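Lista Manipulación Bimanual — grupo Valard
Tiempo de lectura: 1 minuto

Asunto: Re: inserción con dos brazos, ajuste de la política

> ¿Entrenaron con la regleta fija a la mesa o suelta? En Mendoza, suelta,
> se nos corre en cuanto la clavija toca el borde.

Suelta. El brazo izquierdo la sujeta por un extremo y el derecho lleva la clavija. Usamos 200 demostraciones teleoperadas y 3 semillas por variante. 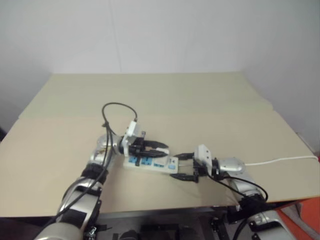 Pinza izquierda en el extremo de la regleta, clavija negra en la derecha.

Con la sujeción incluida en la acción conjunta, los fallos por desplazamiento bajaron al 7 %. Quedan los de orientación — la clavija llega girada y la política insiste sin retroceder. En Plesovow probamos a acortar el horizonte de acción y no cambió nada.

Subo las curvas al repositorio de Vunau el sábado.

2 respuestas · 7 compartidos
Contacto con la lista | Volver arriba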